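Kilora electric can opener, long-term review

I bought the Kilora last April, after my old hand opener began to leave small metal teeth on the rim of every can. In our house we open a lot of cans. I cook soup and beans for the week on Thursday evening, and my wrist is not so strong since I broke it on the ice. So this is a review from daily use and not from one weekend.

The Kilora is a side-cutting opener. It does not cut down through the lid like the old type. It cuts around the outside, under the rim, and the whole lid comes off with an edge you can touch. You put it on top of the can, press the button one time, and it walks around by itself. When it is finished it stops, and a magnet holds the lid. 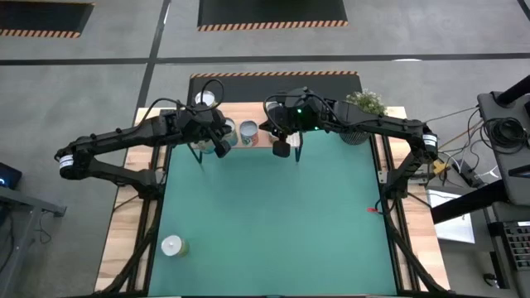 Does it work on small cans also?
It works on anything from a small tomato paste can up to the big size I buy for sauce, but the smallest cans must be held with one hand or they turn together with the opener.

The power is from batteries. The box says one set is good for 1,000 cans. I can't confirm this. I changed mine once, in winter, and at that time the motor was already slow for a few weeks. My advice is to change them when you hear the sound go lower, because if it stops in the middle of a can you have a real problem. The opener stays locked on the rim and you must pull back the small lever under the body. This lever is explained on the last page of the manual, in very small letters. I found it after I had already tried a butter knife.

What I like most is the edge. Before, I had cuts on my fingers every month from the lid. With the Kilora I had none. The second thing I like is that the lid doesn't fall into the food.

Now the less good points. A can with a dent in the rim is difficult. The opener comes to the dent, makes a noise like it is thinking, and then goes backward. Sometimes I turn the can upside down and open it from the bottom, if the bottom has a normal rim. Many cans today have a rounded bottom and then this trick is not possible.

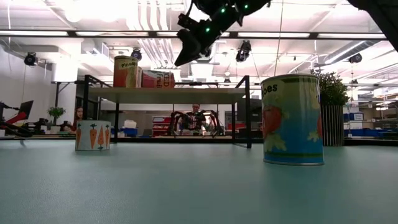
Cleaning

You can't put it in the dishwasher or under the tap. The manual says to wipe with a damp cloth, and this is enough for water from beans. For tomato it is not enough. The sauce goes behind the cutting wheel and dries there. I use an old toothbrush and a little vinegar, then a dry cloth, and I leave it open on the counter for the night. It takes five minutes. I wish the wheel could be removed, as on the Fekete, which my sister has.

Compared with the Fekete

I borrowed the Fekete for two weeks. It is heavier and stands on the counter with a cord, so you lift the can to it. For a full big can this was hard with my wrist. It is faster, I must say, and it doesn't care so much about dents. But it needs a place near the plug and my kitchen has only one, where the kettle is. If you have a big counter and strong hands, take the Fekete. For me the Kilora is better - it lives in the drawer.

Where I bought it

The shop was Clascombe, the kitchen store on the second floor of the Dirnthorpe shopping center. They have a tester on the shelf, but it had no batteries when I was there. The guarantee is two years and you must keep the paper receipt. I give it 4 stars out of 5. One star is lost for the wheel that can't be removed.

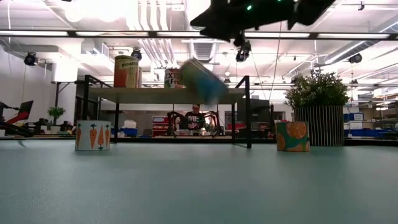
Reader comment: I have the same model and mine also goes backward on dents. What helps me is to start it right after the dent, so it meets the bad place last, when the lid is already nearly free. Then I bend the lid up with a spoon. And please be careful with vinegar, mine got a dull spot on the wheel from it. Now I use only warm water and dish soap on the brush.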